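Print this page | E-mail this to a friend

Clukomell after one whole draft: is it worth it?
Posted in January by Fionnuala Buckley

Okay, so I promised a few of you in the comments that I'd write up what I think of Clukomell once I'd finished a full draft in it, and the draft is finished (!!!), so now I have to keep my word. For anyone new, Clukomell is a writing program for people working on long stuff. I've been using it for Rotport, my harbor-town ghost novel, which you've all heard way too much about already.

A bit of background so you know where I'm coming from. I wrote my first book, Moriarty, in one giant word processor file. It took forever to open by the end, and if I wanted to find the chapter where the dog goes missing I had to search for "dog" and then click through every single dog in the book. I also kept a second file called "notes," a third called "notes NEW," and a paper notebook that I left at my mother-in-law's over Thanksgiving. So I was ready for something better, and I'm probably easier to impress than someone who's already organized.

Clukomell cost me 50 dollars, one payment, no subscription. That was a big part of why I picked it. I'd looked at Filtura first, and Filtura is gorgeous, but you pay every month and I know myself. I go quiet for a whole season and then write like a maniac for three weeks. Paying for the quiet season would just make me feel guilty every time I looked at my bank statement.

Setting up took me one evening. You start a project, and down the left side you get a list of scenes, and you can drag them around and put them into chapters or leave them floating. I pasted in what I had of Rotport and spent a couple of hours chopping it up. I ended up with 51 scenes from the old material, a lot more than I thought I had, and some of them were in really silly places. There were two different scenes where Ines finds the lighthouse key. Two! I'd written the second one months later and clean forgot about the first. I would never have caught that scrolling through one long file.

The thing I love most is the little card that goes with each scene. You write one or two lines on it about what happens, and then you can hide the actual text and just look at the cards. I moved the whole flood to the middle of the book on a Thursday night with a bowl of cereal in my lap, and it felt like cheating. Moving the flood in my old file would have been a week of cutting and pasting and swearing.

You can color the cards too. I made Ines green and her brother orange, and then noticed orange vanished for a huge stretch of part two. Poor guy. He has more to do now.

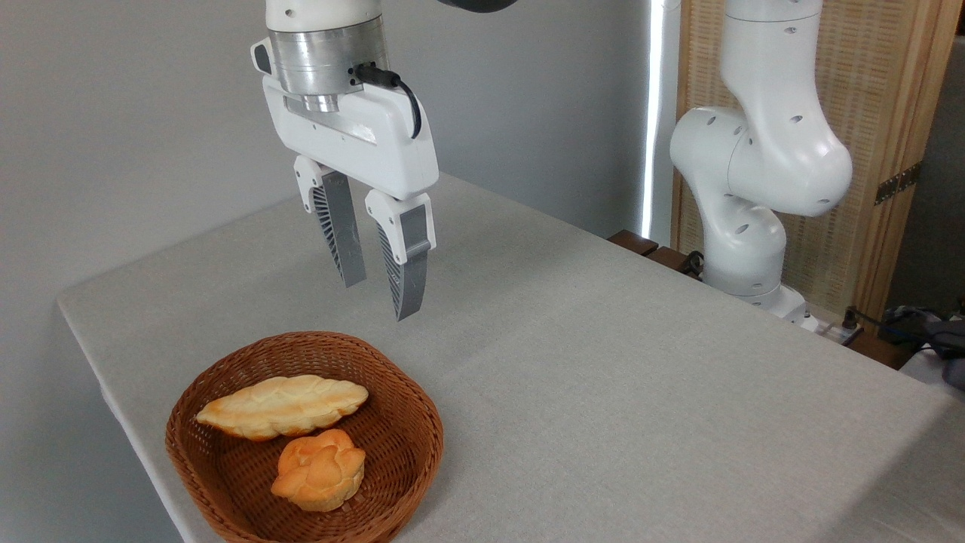 Now for the stuff I'm less happy with. The spell checker is bad, I'm sorry, it just is. It doesn't know "shoreline" but it's fine with "teh" as long as it's at the start of a sentence. You can teach it new words, and I've taught it every name in Rotport, but it forgot them all when I installed the last update and I had to do it over again. I wrote to support and got a very nice reply saying they knew about it and it would be fixed in the next version. We'll see.

The character sheets also aren't for me. There's a form you fill in for each person, with eye color and favorite food and biggest fear and so on, and you can't delete the questions you don't want. I don't know Ines's favorite food! She's being haunted! I filled in two of these and then went back to writing character notes on an ordinary blank page, and the program lets you keep those right alongside the scenes, so no harm done. If you like a questionnaire you may get a lot out of it.

My husband Brendan tried it as well. He's been writing the same short story on and off as long as I've known him, and he gave Clukomell a weekend before going back to his plain text files. His complaint was that there was too much to click on. I kind of see it. If you write short things, you really don't need cards and colors and a chapter tree, you need a page and some quiet.

Exporting was what I was most nervous about. My beta readers all want different things: one wants a document she can scribble comments on, one reads on her phone, and my aunt wants it on paper in big type. Clukomell did all three. The document version came out with a blank page after every chapter until I found the checkbox for it (it's under "Breaks," not under "Pages," so don't waste half an hour like I did). The paper version was 148 pages with the type set small, and my aunt's was a lot thicker than that, and I won't be printing that one twice. Ink is expensive!

It saves by itself all the time, and it also keeps older copies of each scene. I used that more than I expected. I had cut a conversation on the pier, missed it terribly, and got it back from the old copies in a minute or so. It only holds on to the last 10 versions of a scene though, so if you fiddle a lot the early ones will drop off. I've started making my own backup on a memory stick at the end of each chapter.

So would I buy it again? Yes, for a novel. I finished a draft with it, and I had fun shuffling the thing around, and I can find the dog now (there's a dog in this one too, of course there is). Try the free trial first and paste in something messy you already have, because a blank project doesn't show you much.

Next up is the rewrite, and after that I want to get going on cover ideas for Rotport. I've got a sketch of the lighthouse I sort of like. If anybody has used Clukomell on a tablet, leave me a comment and tell me how it went, I'm tempted to take it with me when we go visit Brendan's parents.

Print this page | E-mail this to a friend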